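The gripper that wouldn't let go

I got into an argument in July with a guy at the next table in the Westow cafeteria, and I've been having it in my head ever since. He builds conveyors. His view was that a robot that drops things is a bad robot, full stop. Mine was that I'd take a dropper over a clutcher any day of the week, and I'd like to make my case properly this time, without a mouthful of soup.

What set me off was a fault we had on Ivow, our food-handling arm. We'd been running it on portions, pick up and put down, over and over, and on run 629 it closed on a portion and then refused to open. The open command went out. The controller said it had been received. The fingers stayed shut for 78 seconds, and the arm, which had no idea anything was wrong, carried on to its next position and tried to do its next job with its hands full.

Nothing got hurt except lunch. But I was standing right there with my palm over the stop button, and 78 seconds is a very long time to stand like that!

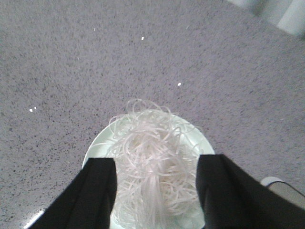
By the Ivow test bench writer

Stringy stuff is the worst for this, by the way. A box is a box – you squeeze, you feel it push back, you know you have it. Pale, tangled strands heaped on a plate give you almost nothing to push against, so people do what we did and turn the grip up. Ours had crept up by 20 percent over the spring, a little at a time, every time somebody got annoyed about a drop. I was one of the somebodies.

And that's my beef with the drop rate. We had it on a big screen at Dandia, our old site, and everybody loved watching it fall. We never had a number for how fast the thing lets go. After the fault we put one in: if the fingers haven't opened in 12 tenths of a second, the arm stops where it is and beeps at you. It's annoying. It trips when it shouldn't, and our drops are back up too.

I'm fine with that. Spilled food I can sweep up. The conveyor guy still thinks I'm nuts, and he's asked to see the release times, so I'm bringing them on my phone next time there's soup.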